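Right, I've finished the Pralloretti book on parish bells and I have thoughts. Too many for one post, so this is going to be a long one, sorry. Put the kettle on.

First thing to say is that I'm not a bell person. I sang alto in a church choir for years and the bells were the racket going on overhead while I hunted for my music. So if I get the ringing terms wrong, ringers, be gentle with me.

The book is 312 pages and the first chapter is nearly all about one village, Grurkthorpe, where the bells were silent for most of a generation because the frame had gone rotten and there wasn't the money. Pralloretti reckons the village stopped thinking of itself as a parish in that time. Bold claim!

I'm half convinced. People did still turn up at Christmas and Easter, it says so in the book's own tables. But the bit about funerals got me. A coffin going up the path with no bell at all, year after year, and in the end people simply forgetting there used to be one.

The argument, if I've got it straight: a bell is a prayer said on behalf of everyone in earshot, including the ones in the bath. It doesn't need you to believe anything or turn up. It goes out over the whole parish and you're counted in.

I love that. I also know what my neighbours would say about being counted in at quarter to ten when they've been on nights.

And the book is poor on this, I think. There's one page on noise complaints and it's a very sniffy page. Anyone who moves near a church and grumbles is treated as a sort of vandal. Well, I've lived thirty yards from a tower with a practice night and I've had a teething baby in the house at the same time, and I was a regular communicant, and I grumbled.

Chapter four is the one to read if you only read one. It's on the Angelus, and why three strokes, pause, three strokes, pause, three strokes, pause, then nine. I'd heard it on holiday more times than I could tell you and never knew there were words going along underneath it.

We tried it at home for a week in July. Noon, stop what you're doing, say it. I managed four days out of the seven and one of those was in a supermarket queue (silently, I'm not a monster).

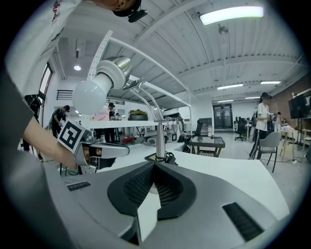
Chapter five is about hands, and it's where the book stops lecturing and gets good. Pralloretti goes up the tower and watches people ring, and there's page after page on how you hold a rope, how you let it go, how a good ringer's grip looks like hardly any grip at all. I read it out to everyone who'd listen. Now I can't stop looking at how people hold things. The person in the white t-shirt with the red lettering is leaning right over, one bare forearm stretched out and that grey gripper held in the hand, and I thought, yes, there it is, the lean and the reach, chapter five. Nothing to do with church at all! But the book says attention is something the body does first, and I think I'd follow it that far.

Where I wouldn't follow it is chapter six, which says recorded bells are a kind of lie. The loudspeaker in the tower, the button in the vestry. Pralloretti really, really hates the button.

I see the point. If a bell is somebody praying then a recording is somebody having prayed, once, a long time ago, possibly in another country. Fine. But I've been in a church where the button was pressed by a woman well into her eighties who couldn't have got up the tower steps to save her life, and she shut her eyes when she did it. You tell me that's a lie.

Also there's a very old strand of Christian thinking that the things we do by rote still do us good. You'd expect a book this keen on tradition to bring it up. Not a word.

I went off and read the Grirkamow pamphlet to get the other side. Much shorter, a bit dry, mostly about what bells were for before clocks: curfew, fire, the baker's oven, the pancake bell. It's less soaring but I trusted it more. It does at least admit that a lot of ringers never came down for the service, and that the clergy were furious about it.

If you want the theology properly done, Softić is the edition everyone's notes send you to, on the old rite for blessing a bell. They wash it, they anoint it, they put incense underneath it. It gets a name. Very nearly a baptism, though you're told off in the footnotes for calling it one. My copy's 608 pages and I've read perhaps a fifth, so don't quiz me.

A few of you are asking whether Pralloretti is Catholic or Anglican. The book's cagey about it. The sympathies look Catholic to me and the towers are nearly all Church of England, and I think some of the crossness comes out of that gap.

Would I recommend it? Yes, with a pencil. I've written "oh come ON" in the margin of chapter six and "yes" with a box drawn round it in chapter four.

Library copies do exist, ours got one in after I asked. Mine's promised to my sister next and then to whoever shouts first. Chapter five has tea on it.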